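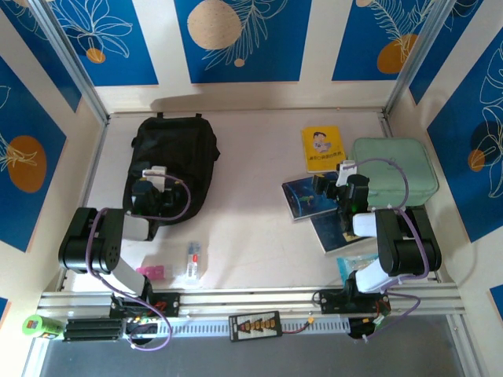

Lesego Nel wrote under my January post that a backpack review after a week of use is worth very little, and that I should come back when the zippers had been through a winter. Fair enough. I have now carried the Dritow to work through a full winter and most of a spring, so this replaces the short version I put up before.

The pack is the Dritow in black, the middle size. I paid R2,945 for it at the Zoritz store. My old one was a Petridis that cost R1,000 less and lasted four years before the lining in the main compartment started coming away in flakes. I mention the price because it is the first thing people bring up in the comments, and because the Petridis was not a bad bag.

What I carry on a normal day: a 14-inch laptop and its charger, a lunch box, a water bottle, a rain jacket, a paperback, keys and a small pouch of cables. Twice a week I add gym shoes. I walk to the train, stand for most of the ride, and walk again at the other end.

Carrying comfort

Good. The shoulder straps are firm and on the narrow side. They felt stiff for the first few weeks and have softened up since. With the laptop and lunch in, I get no soreness. With the gym shoes as well, the pack pulls backward a little, and I shorten the straps to fix it. There is a chest strap, which I took off in the first month and have not missed. It slides off its track without tools.

The back padding gets warm. If you walk fast in summer you will have a damp shirt, the same as with every padded pack I have owned. Hendrik Steyn asked whether the mesh helps. I can't tell any difference between this and the Petridis, which had plain fabric there.

Zippers

The main zipper still runs smoothly, including around the corners, where the Petridis used to catch. The small front pocket is a different story. Its zipper has a fabric flap over it to keep rain out, and the flap gets pulled into the teeth if you close it one-handed. I have learned to hold the flap down with my thumb. It annoys me every morning on the platform when I put my train card away.

One zipper pull came off in the third month. I wrote to Dritow and they mailed me two replacements at no charge. They took nine days to arrive. The new one has stayed on.

Rain

The fabric handles light rain well. I have come in from a twenty-minute drizzle with everything inside dry. In heavy rain, water gets in at the top of the main zipper, where the two sliders meet. If you park both sliders down at one side, it stays out much longer. On really wet days I use a cheap rain cover from Grollach that I already had, and it fits with a bit of stretching. I would have liked a cover to be included at this price.

Inside

The laptop sleeve is raised off the bottom, so you can set the bag down without thinking too hard about it. It is a tight fit with a case on the laptop. A 15-inch machine went in when I borrowed one, but the sleeve strap would not close over it.

The main compartment is one large space with a flat pocket against the back. I like that. Others may want more dividers. The bottle goes in a side pocket that holds a regular 750 ml bottle securely but is useless for a wide one when the bag is full. The lining is a pale gray, so things at the bottom are easy to find. It also shows every coffee mark. I washed it by hand once with dish soap and lukewarm water, and the worst of the stain came out.

Wear so far

The bottom panel has scuffed at both corners. There are no holes and no loose threads that worry me. The stitching where the straps join the body looks the same as when I bought it, and that was the place where two of my earlier bags failed. The black has faded slightly along the top, where it gets the sun by my office window. The grab handle is fine.

What I would change

A better flap on the front pocket, a bottle pocket with more give, and some kind of loop for a bike light. The larger size has the loop, according to the Zoritz website, but it was too tall for my back when I tried it on in the store.

Would I buy it again

Yes, at this price, though I would check for a sale first. If R2,945 is more than you want to spend, the Petridis does most of the same job, and I would only warn you about the lining. For anyone carrying a 15-inch laptop, try the sleeve in person before you pay.

I'll add a note here if the front zipper gives out.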